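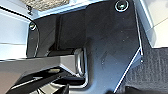

Efa Probert trouve que le levain Graminholm est trop acide pour la recette des petits pains, et que si on continue à rafraîchir une seule fois par jour on aura encore des miches plates lundi. Elle a écrit ça au crayon dans la marge hier soir. Pas faux. Je reprends donc tout.

25 février 2021

Fournil, arrivé tôt. Levain sorti du frais, odeur de vinaigre assez nette, bulles fines, retombé au milieu. Rafraîchi 1:2:2 avec la farine Hovland (celle du sac entamé, pas la neuve).

Pâte A : 2000 g de farine, 76 % d'eau, sel comme d'hab. Autolyse courte, j'ai pas eu le temps de faire mieux. Pétrie à la main, un peu collante au début puis ça se tient. Trois rabats. Au troisième, bonne tension, voile correct.

Pâte B : pareil mais 80 % d'eau. Beaucoup plus molle, s'étale dans le bac. À mon avis la Hovland ne boit pas autant que la Lanora, il faudra arrêter de recopier les chiffres de l'automne. En novembre on était sur l'autre meunier et personne ne l'a noté au bon endroit (moi compris).

Pointage : environ 5 heures pour A, température du fournil pas relevée, le thermomètre n'était pas à sa place. B laissée plus longtemps, trop, je pense. Au façonnage elle colle aux doigts et se déchire sur le dessous.

Cuisson A : coup de lame franc, bonne grigne sur le côté gauche, moins à droite. Croûte bien brune. Mie régulière, un peu serrée vers le fond. Acidité encore là mais en fin de bouche seulement. Vendable.

Cuisson B : plate. Goût très bon pourtant, meilleur que A. Dommage. A tester en moule.

Remarque d'Efa après dégustation : garder A pour la commande Dratavano, et mettre moins de levain dans la pâte plutôt que de raccourcir le pointage. D'accord pour essayer, mais un seul changement à la fois, sinon on n'y comprend plus rien.

À faire
- deux rafraîchis par jour, matin et fin d'aprèm
- repasser B à 76 avec la même farine, comparer le goùt
- racheter du papier cuisson
- noter le lot de farine sur la fiche, en haut, PAS au dos
- demander à Graminholm avec quelle farine ils nourissent leur souche

Reste un pâton de A au frais, façonné, sous torchon. À cuire demain matin en premier, four bien chaud, sans remise à température.

Cahier de fournil – Contact – Tous droits réservés – Haut de page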